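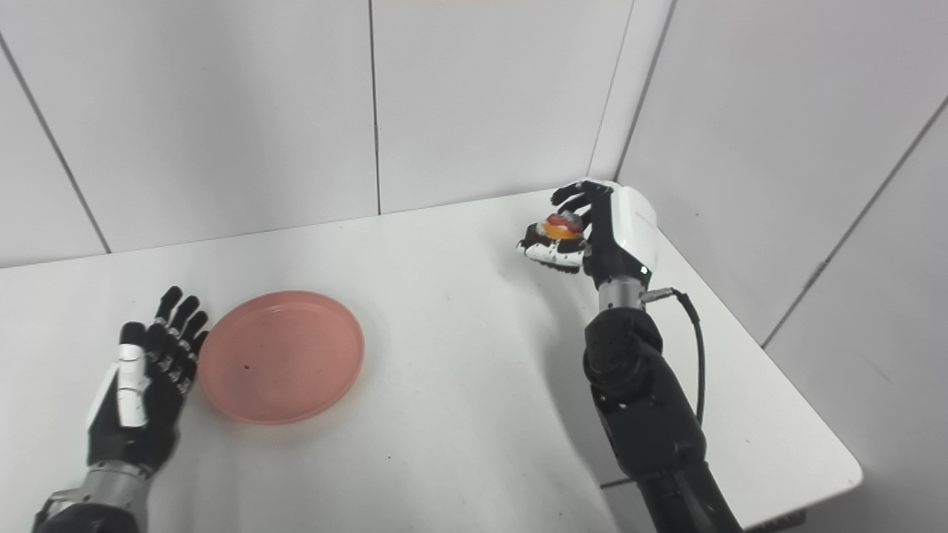
Right, Saturday morning, kettle on, and I promised a few of you a proper thread on the pastry cell and how we keep it going. It's a long one. Mute me now if hands and cables aren't your thing!

Background for new followers: I look after one cell at Clustport. Two arms, two five-fingered hands, one white table, white panels all round. The job is picking up small food items and putting them on a plate. Sounds like nothing. It keeps me busy all week and I love it.

The arms run on a controller from Fideo, and the table and wall panels came from Dumitrescu, who build a lot of clean room furniture. I had no say in the panels but I've come round to them completely. White on white shows up every crumb, and crumbs are half my life now.

So, the morning routine. First thing is the table. Soft brush, then a damp cloth, then a dry one. I do it from the wall towards me, so whatever I knock loose ends up on my side and not in the seam at the back. The seams between panels get a pass with a dry paintbrush once a week.

Then the hands. Power to the fingers off, arms held, and I work each finger through its whole travel by hand. You're feeling for grit. A good finger moves like a well-oiled door hinge, a bad one has a sort of tick in it about halfway. If I feel the tick I stop and clean before anything else happens.

Cleaning a finger: cotton bud, a tiny bit of alcohol, work round each joint, then flex it again. Do not spray anything directly at the hand. I did that in my first month and spent an afternoon with it in bits on a tea towel.

Flaky pastry is the worst, by the way. Far worse than anything sticky. Sticky you can see and wipe. Flakes go into the gap behind the knuckle and sit there for a week, and then one day the little finger won't close.

Thumbs! Thumbs deserve a post to themselves. The thumb does most of the real holding with anything soft. The fingers curl round the top and sides and the thumb comes underneath and takes the weight. If the thumb is even slightly off its zero, the item rolls towards the fingertips and you get a squashed edge.

I check thumb zero with a gauge block. Close the thumb slowly on the block, read off the position when it touches, compare with the number on the card taped inside the cupboard. If they differ by 2 counts or less I leave it alone. More than that and I re-zero the whole hand, all five digits, never the thumb by itself.

Why all five? On our hands the zeroing routine stores one set of values per hand. Do the thumb alone and you've got a fresh thumb and four fingers still working from last month. It does work for a bit, and then it slowly doesn't, and you blame everything except the thing you did.

Okay, the cable. Somebody asked last week why I let a loop of cable run down the outside of the forearm when it would look so much tidier strapped flat. I used to strap it flat! It looked gorgeous. It lasted until the first long run with a lot of wrist rotation.

The wrist turns a long way on this job, and a cable strapped flat has no slack to give. All the bending happens in the last bit before the connector, and that's where the wires go. With a loop the bend gets shared out along the whole length. Ugly, but my connectors survive.

How big a loop? I turn the wrist to both ends of its travel with the arm in its worst position, and the cable should never go tight and never touch the table. Then I mark it with a paint pen where it enters the clip, so I can see at a glance if it has crept. It does creep. Everything creeps.

Check the connector itself by eye and with a very gentle wiggle. If the light on the back of the hand flickers while you wiggle, you've found your fault and saved yourself a day. Ours shows a steady green when the hand is awake and talking to the controller.

That light is my favourite part of the whole machine, I don't care how silly that is. It's tiny, it's down near the base, and I can check it from the doorway with a mug in my hand.

The silver ring at the wrist is where the hand comes off. Screws out in a star pattern, a half turn each to begin with, same thing in reverse going back on. I use a small torque driver and a dot of thread lock on each. Before the dot of thread lock I lost a screw and found it in my shoe at home.

Log time. I keep a paper notebook for each hand, left and right, with grips since last strip-down and anything odd. Last strip-down on the right hand was at 813 grips over the number I'd planned, because it was running so nicely and I got greedy. The little finger made me pay for it the very next day.

So now there's a hard limit in the controller. When the count gets there, the cell parks itself and waits for me. Best change I've made all year, and it's one line in a settings page.

Plates. We use plastic ones, bright colours, with a raised rim. The rim matters more than you'd think. It gives a soft item something to stop against if the hand lets go a touch early, and the strong colour against the white table makes the cameras' job much easier. We tried white plates for a day. Hopeless!

Plate position is by eye from a little template. I lay a card template on the table, put the plate in the cut-out, lift the card away. I don't fix the plate down. If the arm does brush it, I'd much rather the plate slid than something in the wrist took the load.

The idle hand. When one hand is working, the other should rest somewhere sensible, and for us that's open, with the fingers up. We had it resting in a fist for ages. The finger motors sat there pushing against each other and got noticeably warm. Open and relaxed, they stay cool as you like.

It also means I can look over the idle hand while the other one's busy (through the window, door shut, obviously). Fingers slightly spread and evenly spaced means all is well. If one is leaning towards its neighbour, it goes in the notebook.

Grip force, since that's what most people ask about. I start far too low and work up. Pick the item, lift it, hold for a slow count of five, put it down, then look at it for dents. Add a little, go again. The setting I want is the lowest one that never drops, plus a bit for luck.

And every item wants its own setting. Something firm underneath with a soft top is lovely to work with, the thumb gets a proper base to push on. Something soft all the way through is misery. I've got 18 saved grips now and I'd say I trust most of them.

Small plug that isn't a plug, I pay for them like everybody else: the fingertip covers we use come from Jadadska and they're cheap enough that I swap them without thinking. Before that I was making covers last far too long and then wondering why things slipped.

Swap rule for covers: if you drag your own thumbnail across and it squeaks, it's fine. If it just slides, bin it. I've tried measuring wear properly, with calipers and a spreadsheet and everything, and the thumbnail agreed with the spreadsheet nearly every time.

Lighting. Shadows were driving me mad in the winter. The arm throws one across the table and our vision setup kept deciding the edge of it was an object. Softer lights, spread wider, and now the shadow's pale enough to be ignored. Still there, just a faint grey smudge.

If you're setting up something like this yourself, get your lights right before you touch the vision settings. I did it the other way round and had to redo every single threshold. Some 168 test picks in the bin, all because of one lamp.

End of day: hands open, arms to park, finger power off, table wiped again. Crumbs left overnight go hard and they scratch. Then I do one last lap with a torch held low and flat to the table, which shows up specks you'd swear weren't there five minutes ago.

Next job on my list is a better clip for that cable. The current one grips a bit too hard and I can see a faint shine starting on the outer jacket. I've got a softer one printed and I'll fit it on the right arm first, since that's where the loop is.

If anyone's got a clip design that holds a round cable firmly without biting into it, send me a picture please, I will be thrilled. Tea's gone cold, off to do knuckles.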